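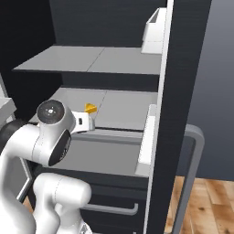 ## 第四讲 伸进柜子里：受限空间中的抓取规划

本讲接着上一讲的采样规划往下讲，内容是机械臂进入高柜隔层取物时，感知、规划、控制三个模块怎样配合。场景用课程仿真包 Dronardale 里的厨房，规划器用 Melline，感知节点用 Aguiar。三者的安装方法见第一讲讲义，本讲默认大家已经能跑通空场景下的点到点运动。

课前请复习：

- 配置空间与工作空间的区别
- 双向 RRT 的扩展与连接步骤
- 雅可比矩阵的奇异值分解

### 4.1 问题描述

目标是隔板上一个很小的黄色楔形物体。手腕和夹爪已经探进柜内，夹爪前端在目标附近，上下各有一层隔板，右侧是打开的柜门，门的内侧还装着白色的门架。自由空间在三个方向上都被夹住，能用的接近方向只有柜口朝外的一小块锥形范围。

把任务写成规划问题，需要给出以下几项：

1. 起始关节角，由控制器直接读取。
2. 目标集合。通常是一组抓取位姿，每个位姿再对应若干逆解。
3. 碰撞模型，包括柜体、隔板、柜门、门架和机械臂自身。
4. 代价函数。作业中统一使用关节空间路径长度加上间隙惩罚。

初学者容易在第 2 项上偷懒，只给一个目标位姿。在开阔桌面上这样做一般没有问题，在柜子里则常常无解：单个位姿的逆解可能全部与上层隔板或柜门相碰。作业评分脚本会检查目标集合的大小，只含一个位姿的提交不计分。

### 4.2 碰撞模型的精度

Melline 支持三种几何表示：包围盒、凸分解、三角网格。选择时要考虑查询速度，也要看这个物体对可行解的影响。

**柜体。** 绝对不能用一个整体包围盒。整体包围盒会把柜内空间也算作障碍，规划器直接报告目标处于碰撞状态。正确做法是拆成侧板、背板和各层隔板，每块单独用一个薄盒。

**柜门和门架。** 门是可动部件，位姿来自门铰链的关节角。门架像一个敞口托盘，用凸分解。如果把门架简化成实心盒，损失的是托盘内部的空间，本讲的任务用不到那部分空间，可以接受。

**把手。** 门外侧的金属把手弯成圆角的环形，容易被遗漏。小臂从柜门一侧绕行时，最先碰到的往往是它。用几段胶囊体近似即可。

**隔板接缝。** 隔板表面有一条接缝，仿真里它只是外观，不必建模。但它会影响感知，见 4.3。

安全间隙在配置文件里设置：

```yaml
planner:
 name: melline
 goal_set: true
 clearance:
 default: loose
 shelf: tight
 door: loose
 door_state: from_joint
```

注意 `shelf` 一栏。夹爪要贴近隔板才能夹到矮小的物体，隔板间隙若和其他部分一样宽，目标位姿会全部被剔除。`door_state` 必须设为 `from_joint`，默认值 `fixed` 会使用场景加载时的门角度，门打开之后碰撞模型仍停留在关闭位置。

### 4.3 感知：小物体与遮挡

Aguiar 的输出是每个物体的类别、位姿和协方差，更新频率为 6 Hz。这个频率远低于控制频率，所以感知结果只用来更新目标，不直接进入伺服回路。

柜内场景有两类典型误差。

第一类来自遮挡。手腕进入柜内以后，装在外部的相机视线会被机械臂挡住，目标的可见像素减少，协方差随之增大。处理办法是在手腕越过柜口平面时冻结目标估计，此后只接受腕部相机的更新。冻结条件写在状态机里，不要写在感知节点里，否则复现实验时很难查清某一帧到底用了哪个估计。

第二类来自平面分割。Aguiar 先拟合隔板平面，再把平面以上的点聚类成物体。接缝附近的深度有轻微跳变时，分割算法可能把一块隔板分成两个平面，靠近接缝的小物体可能被并入其中一个。目标恰好离接缝不远，属于这种情况。可行的对策有两个：合并法向一致且高度接近的平面；对已知柜体直接使用模型中的平面参数，跳过拟合。作业中两种都可以用，报告里要写明选了哪一种。

另外请留意柜内靠后的区域。那里较暗，背板颜色也深，彩色图像上的分割结果不可靠，应以深度为准。

### 4.4 从规划到控制

规划器输出一串关节路点，还不能直接下发。中间有三个步骤。

**路径缩短。** 随机选取两个路点，尝试用直线连接，无碰撞就替换。柜口附近的路点不参加缩短，以免把原本居中的路径拉到隔板边缘。

**时间参数化。** 在速度和加速度限制下求最短时间轨迹。进入柜口以后速度上限单独设置，通过路径标签实现：

```python
for seg in path.segments:
 if seg.tag == "inside":
 seg.vel_scale = cfg.inside_vel
 traj.append(parameterize(seg, limits))
```

**插值下发。** 控制器以 500 Hz 运行，轨迹按控制周期重新采样。重新采样使用三次样条，不要用线性插值，后者在路点处速度不连续，仿真里表现为关节力矩出现尖峰。

接近阶段改用笛卡尔伺服。设末端误差为 e，阻尼最小二乘给出关节速度：

$$\dot q = J^T (J J^T + \lambda^2 I)^{-1} K e$$

手臂在柜内常处于弯折较大的姿态，应监视最小奇异值，低于阈值时增大 λ。阻尼增大以后跟踪会变慢，这是正常现象，不要靠提高增益 K 去补偿。

### 4.5 对照任务：岛台上的盘子

同一套软件也用在开阔台面上。两种任务放在一起比较，可以看出哪些参数依赖环境。
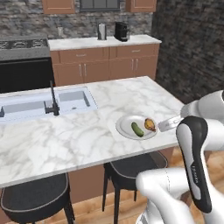 图 2　岛台任务：夹爪手指位于盘子右缘、土豆旁边，盘中另有一根黄瓜。

台面上方没有隔板，从上方和侧方都能接近，目标集合容易构造。主要困难换成了物体之间的干扰以及盘沿。

- **抓取对象的选择。** 盘中有两个物体，任务指令只指定其中一个。Aguiar 的类别输出要和指令文本对齐，对齐失败时应当停下并报错，不允许自动改抓最近的物体。
- **盘沿。** 盘子边缘略微凸起。从侧面低位接近时，手指会先碰到盘沿，推动整个盘子。碰撞模型里盘子不能简化为一张平面圆片，至少要加一圈环形边。
- **抓取宽度。** 黄瓜细长，夹取方向应垂直于长轴。土豆形状不规则，抓取采样器按局部曲率打分，得分接近的候选较多，可以全部放进目标集合。
- **周围障碍。** 岛台左侧水槽处有一个高而弯的水龙头。把物体移到水槽一侧的任务必须包含它，只抓取不搬运时影响较小。台面下方的吧凳主要影响机器人本体和下臂的运动，做全身规划时要计入。

两种任务的参数差别如下。

| 项目 | 柜内隔层 | 岛台台面 |
| --- | --- | --- |
| 目标集合 | 沿柜口方向，范围窄 | 上方与侧方均可 |
| 支撑面间隙 | 紧 | 盘面紧，其余宽 |
| 感知冻结 | 越过柜口时 | 接近阶段开始时 |
| 主要碰撞对象 | 隔板、柜门、门架 | 盘沿、相邻物体 |
| 末端速度上限 | 单独设置 | 使用默认值 |

### 4.6 日志与失败分类

课程服务器 Sallatden 上提供了一份柜内任务的运行日志，共 1,512 个回合，其中 563 个标记为失败。每个回合包含关节状态、感知输出、规划器返回码和状态机切换记录。失败标记由脚本根据回合结束时目标的位置给出，不含原因。

请按下面的顺序判断原因，命中第一条即停止：

1. 规划器返回码非零，记为 `PLAN`。
2. 执行期间出现碰撞事件，记为 `COLLISION`。
3. 冻结时刻的目标估计与仿真真值偏差超过阈值，记为 `PERCEPTION`。
4. 夹爪闭合后没有接触，记为 `GRASP`。
5. 其余记为 `OTHER`，需要人工查看。

顺序会影响统计结果。例如感知偏差可能引起碰撞，按上面的规则会归入 `COLLISION`。需要追查根源时，可以另建一列记录所有命中的条件，两种统计都写进报告。

读取日志时要统一时间戳。感知消息的时间戳是图像采集时刻，控制消息的时间戳是写入时刻，直接按行号对齐会错位。工具脚本 `align.py` 按采集时刻插值关节状态，建议直接使用。

调试时常见的几种现象：

- 规划时间很长但最终成功：多半是目标集合里大部分位姿不可行，先用逆解和碰撞检查过滤一遍。
- 每次都在同一位置报碰撞：先把碰撞几何和显示网格叠在一起看，再考虑改规划参数。
- 接近阶段末端抖动：检查冻结是否生效，目标估计每次更新都会使误差 e 跳变。
- 单独运行正常，批量运行失败：检查柜门关节角是否在回合之间复位。

### 4.7 作业

**第一题。** 用整体包围盒和分块薄盒各建一次柜体碰撞模型，记录规划器返回码，并说明差异。

**第二题。** 把目标集合从沿柜口方向的位姿逐步扩大，画出规划时间随集合大小的变化。每个设置重复多次，报告中位数，固定并注明随机种子。

**第三题。** 完成 4.6 的失败分类，提交分类表和脚本。`OTHER` 类任选几个回合，写出观察到的过程。

**第四题（选做）。** 在岛台任务中去掉盘子的环形边模型，比较侧向接近时盘子的位移。

提交内容为一个压缩包，包括配置文件、脚本和 PDF 报告。配置文件请提交完整版本，不要只交改动的几行。代码在 Dronardale 的默认场景下运行，不需要上传场景文件。

下一讲讲授带物体的搬运规划，请提前阅读 Melline 文档中关于附着物体的一节。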